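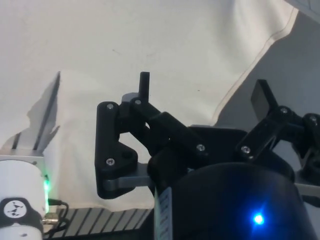 Endlich Ordnung im Samenarchiv!

2. November 2019

Der Garten schläft, und ich sitze seit heute früh zwischen Papiertütchen und freue mich wie ein Kind. Bohnen, Tomaten, Ringelblumen, alles selbst geerntet! Allein von der Stangenbohne Clenia habe ich 400 Kerne zurückgelegt, dabei passen an mein Gerüst höchstens zwei Reihen (ich konnte einfach nicht aufhören zu pulen).

Vor dem Einlagern muss alles richtig durchtrocknen. Große Bohnen lasse ich gern noch eine Woche länger liegen, am liebsten auf dem Schrank im Flur, wo es luftig ist und keine Sonne hinkommt.

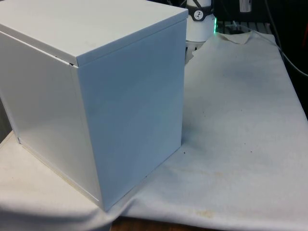
Tomatensamen dagegen vergäre ich erst ein paar Tage im Glas, spüle sie gut ab und streiche sie auf Kaffeefilter. Riecht furchtbar, klappt bei mir aber wunderbar!
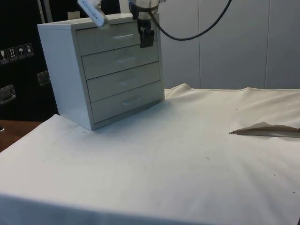
Sortiert wird bei mir nach Aussaatmonat. Früher ging es streng nach Alphabet, und im Mai habe ich dann jedes Mal den Kürbis vergessen. Vier Schubladen übereinander wie bei der kleinen hellgrauen Kommode reichen dafür völlig: Februar und März ganz oben, dann April, dann Mai, und unten alles für den Herbst. Die Sorte Björklund, mein liebster Grünkohl, wohnt also ganz unten. Wer mag tauschen? Ich suche noch Zuckererbsen!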